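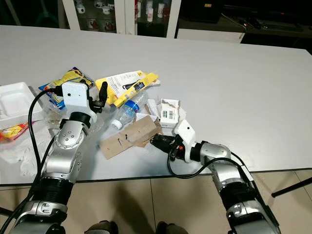 What do people do first when they clear a shared table? In our material they most often begin with the thing that is easiest to name, such as a bottle, and leave flat or torn pieces for later.

3.2 Order of removal

The observation above comes from the second part of the study, in which we looked at the sorting of mixed packaging on a table top. Figure 2 shows a typical group of items: a piece of brown cardboard, torn and folded, a clear plastic bottle with a blue label and a white screw cap, and a package in yellow and white. The items lie close together on a white table.

Figure 2. Mixed packaging on the table.

We recorded 1044 removals in the staff room at Escobar and in the two reading rooms at Feltel. For each removal we wrote down the kind of item, its place in the group (at the edge, in the middle, or under another item) and the container in which it was put. The coding was done by Philomena Fiadzo and Nga Hà, who worked separately and compared their sheets at the end of each week. Where they did not agree, the case was discussed with the first author and, if it stayed unclear, it was marked as "other".

Bottles were taken early in nearly all sessions. This agrees with the earlier work of Imrie and Chaudhry, who found the same order in home kitchens. Cardboard showed a less regular picture. Whole boxes were taken early and were often used to carry smaller waste to the bin, but torn cardboard remained on the table until the end in most sessions. Several participants told us that they were not sure if a torn piece should still go with the paper. One of them kept it in her hand during the whole interview and finally put it back.

Printed packages were the most difficult group for our participants. They turned the package to look for a sorting mark, and when they did not find it quickly they chose the general waste. In four sessions the same kind of package went into two different containers, also when the same person did the sorting.

We must mention one limit of the method. The position of an item and its kind are not independent – large items lie more often at the edge, and it is natural to reach for them first. We tried to correct for this by repeating seven sessions in September with the items placed by us according to the Draller plan (see Section 2.4). The order for bottles did not change. For torn cardboard the difference became smaller, but it was still present, and we return to this point in Section 4.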